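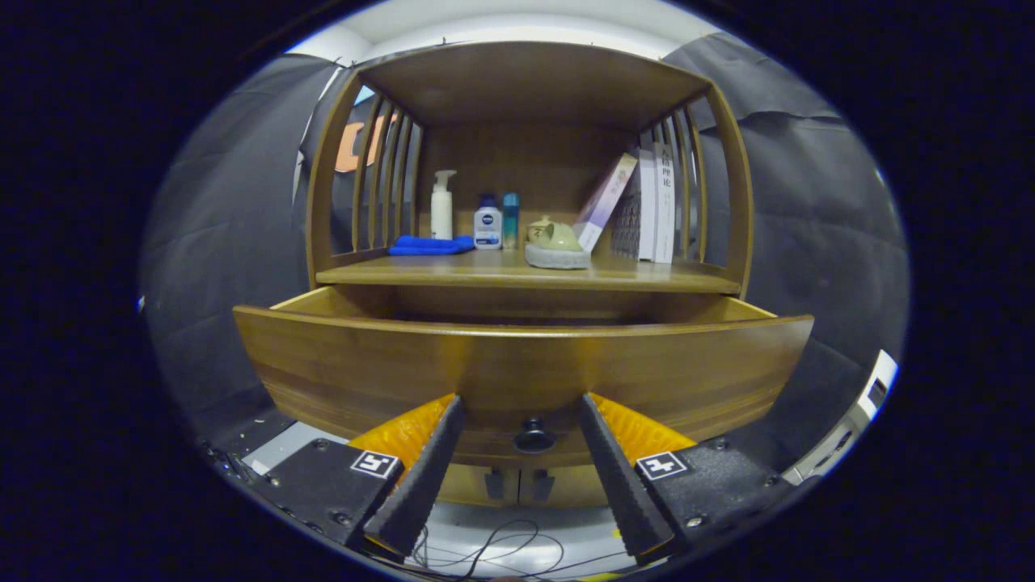
Slide 1: Slatted shelf cabinet with the drawer open.

Okay, hi everyone, can you hear me up the back? Good. I'm going to talk about the stuff we keep buying for our bathrooms and never finish. (Leave the cabinet up while people find a seat.)

So last October I decided to write down everything my household owned that came in a bottle, tube or tub. I thought it'd take me a cup of tea. It took a whole afternoon, and two of the bottles had moved house with us twice!

Slide 2: the list. Don't read it out, just let them squint at it.

We had 7 open shampoos. Seven, for three people, and one of us has barely any hair. My favourite was the Turnex scalp rinse, bought on special, used once, smelled like a wet tent. I kept it because throwing it out felt like admitting I'd wasted the money, and I'd wasted the money either way.

Ask the room: who's got a shampoo at home right now that they don't like? (Wait for hands. If it's a quiet lot, put my own up.)

Slide 3: the money bit. I went back through the receipts and the bank app and we'd spent 391 dollars on bathroom bits in a year. That's counting soap and toothpaste, so some of it's fair enough. But there was a Vetholm hand cream in there that I bought three times, as I kept losing it behind the spare toilet rolls. Same colour tube, same shelf. Tell the story about finding all three, people like that one.

Slide 4: what we changed. Go slower here, I rushed it in the practice run.

One open bottle of each thing. The spares go in the hall cupboard, out of reach of the shower, and you're only allowed a new one when the old one's rinsed and in the recycling. We also keep a pencil list inside the cupboard door. My family grumbled for a fortnight (there was a small rebellion over conditioner) and then they just did it.

The other one is the ugly-bottle rule. If you don't like a product, it gets used up for something else. Bad shampoo washes jumpers quite nicely, test a sleeve first. Bad body wash does the basin. The Turnex did the car mats and I've got no complaints about the car mats.

Skip the bit on refills if we're past quarter to eight. If there's time: Sarnetti soap in the big refill pouch, decant with a funnel, do it over the sink, learn from my trousers.

Slide 5: homework. Pick one shelf tonight, only one, and pull everything off it. Questions, then tea and biscuits. Remember to unplug the laptop charger!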